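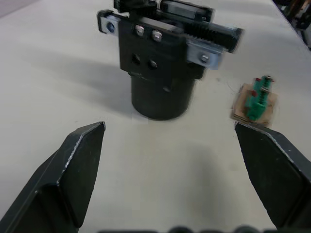
Ramiro Llorente says an about page ought to start with the prices, because that's what he scrolls down for on everybody else's. Fine, Ramiro! Evening classes are on the Classes page, private lessons are on the Private Lessons page, and the first class of any course is free if you've never studied with us before. Now I get to talk.

Urquijo Spanish School
Evening and weekend Spanish for adults in Javell
Page updated Nov 4, 2024

Who we are

Hi! I'm the person who answers the phone, and I also teach Level 1 and most of Level 2, so if you sign up for either of those you're going to hear a lot of me. Urquijo is a small Spanish school for grown-ups. We teach in the evenings and on Saturday mornings, upstairs at the corner of Faltlow Street, over the shoe repair place. The door is green and it sticks, so give it a shove.

I get asked about the name all the time. Urquijo is a Basque surname, and it was my grandmother's. She didn't teach anybody Spanish on purpose, but she refused to speak anything else while she was cooking, and if you wanted to eat you figured out how to ask. When I needed a name for the school I wrote down a bunch of clever ones with "lingo" and "fiesta" in them, hated every single one, and went with hers. You say it oor-KEE-ho, more or less. We answer to most things.

How it got started

I used to teach high school Spanish, and I liked it, but I kept getting calls from the parents. They weren't calling about their kids' grades. They wanted to know where they could learn, and all I could tell them was the community college (a long drive, and the class met in the middle of a workday) or a phone app. Plenty of them had tried the app. They could say that the bear drinks milk and they could not say that their kitchen sink was leaking.

So one February I borrowed a room and put up flyers at the library and the laundromat. Eleven people came. It snowed, the heat was off in half the building, and we spent the whole first hour on how to complain about the cold, which was the most useful lesson I'd ever taught in my life. Hace frío. Tengo frío. ¿Por qué hace tanto frío aquí? They came back the next week and they brought cookies, and that was pretty much that.

I stayed on at the high school for two more years while I ran the evening classes, which I don't recommend to anyone who likes sleeping. Then I quit, signed a lease and panicked for a summer. Ramiro came on that fall. He'd answered an ad for a part-time teacher, and in his interview he told me my Level 3 syllabus was boring and that he could prove it. He took it home over the weekend and he was right. He's been in charge of Levels 3 and up ever since.

Since that first February, 1,452 people have finished at least one course here. I know that because I write every name in a ledger (a real paper one, with a ribbon), and I'm a little bit smug about it.

What a class is like

You'll be talking within the first five minutes. I know that sounds scary, and every beginner tells me on the phone that they'd like to just listen for a while first. I get it, but listening for a while turns into listening for a year. We start you on things you'd say anyway: your name, what you want to drink, who's late, why you're tired. The grammar comes in behind that, once you've got something to hang it on.

We have a textbook and we use it, but we skip around. If half the class is going to Oaxaca we'll move the market chapter up. One Level 2 group was so interested in soccer insults that Ramiro wrote them a whole handout, and I've asked him to keep it in his own drawer.

Classes are capped at 18, and most of them run smaller than that. Level 1 tends to fill, because January exists. Past that size people start hiding in the back row, and I was a back row hider myself, so I know all the tricks.
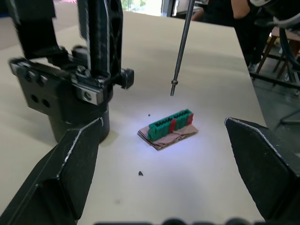

Homework is real but it's short. I'd much sooner you did ten minutes on the bus than two hours on a Sunday night with your jaw clenched. A typical assignment from me is to label things in your kitchen, or order something out loud to your cat, or write down three sentences about the most annoying part of your day. Ramiro's assignments involve reading, and sometimes poems. People complain about the poems and then they're the ones who can recite them at the end-of-term dinner.

Oh, the dinner! At the end of each term we push the tables together and everybody brings a dish, and for one hour there's no English allowed, including for spouses who've been dragged along. You can get surprisingly far with "qué rico" and a nod. After the hour's up you can say whatever you want, and it's funny how many people forget to switch back.

Which Spanish do we teach?

Good question, and we get it a lot. I grew up with family from Bilbao and then lived in Mexico for my twenties, so mine is a mess. Ramiro is from Rosario and says "vos" and has opinions. In Levels 1 and 2 we stick with the Spanish you'll hear most around Javell, meaning mostly Mexican and Central American, and we'll point out when a word changes its meaning a few countries over (some of those are embarrassing, and we do cover the embarrassing ones). By Level 3 you're hearing a bit of everything, including Ramiro's "ll," and you'll be better off for it.

Do I have to start over if I took it in high school?

Probably not! Call me and we'll chat for a bit, some in Spanish and some not, and I'll put you where you'd be comfortable but not bored. Most people remember more than they think. Some people remember exactly one dialogue from their ninth grade textbook, word for word, about a lost suitcase. I love those people. If we put you in the wrong level you can switch any time in the first two weeks and it doesn't cost anything.

I'm too old for this, right?

No. A good chunk of our Saturday morning group is retired, and they're terrifying. They do all the reading, they bring their own flashcards, and they correct me.

The Motcombe group

I want to mention these folks because I get a lot of emails about them. The Motcombe group is our conversation circle, named after the coffee shop where it used to meet before the coffee shop closed. Now it meets in our front room on Thursday nights, and it's free, and you don't need to be enrolled in anything. You do need to be able to hold up your end of a simple conversation, so I'd say the end of Level 2 is a good time to try it. There's no teacher. There's a jar with topics in it for when things go quiet, though the last time I stuck my head in they were arguing over whether a hot dog is a sandwich, in the subjunctive, and the jar was on the windowsill.

Native speakers are very welcome on Thursdays too. Several come regularly, partly to practice their English afterward on the sidewalk, where a second conversation seems to go on as long as the first.

Things we don't do

We don't do kids' classes. I'm asked every week and I'm sorry, I did my years and I've got nothing left. We don't do translation or certified documents either, so please don't bring me your birth certificate (I'll help you find somebody who does it properly, just call). And we don't do exam cramming. If you need an official certificate for work or for a university, Ramiro does private lessons that'll get you ready for it over a few months. If your test is on Friday, good luck, and eat breakfast.

Money stuff

Tuition covers the class, the handouts and the coffee. The textbook is extra, but there's a shelf of used copies by the door and you can take one and bring it back when you're done. Please erase your answers. If you can't swing the full price, tell me. We keep a couple of reduced-rate places in every course and I don't ask for paperwork, I just move some things around. Refunds are full up to the second class and then we work something out like adults.

Finding us

We're on the second floor at the corner of Faltlow Street, and the bus stops right across from the shoe repair. Street parking is free after six. There's a flight of stairs and no elevator, and I hate that, so for anyone who can't manage the stairs we hold that course in the ground floor room at the library instead. The whole class moves, you don't have to go off by yourself. Just let me know when you register so I can book the room.

Phones are answered in the afternoon, usually by me and sometimes by Ramiro, who'll make you say it in Spanish first. Go ahead and try. He's nicer than he sounds, and if you get stuck you can always ask for me.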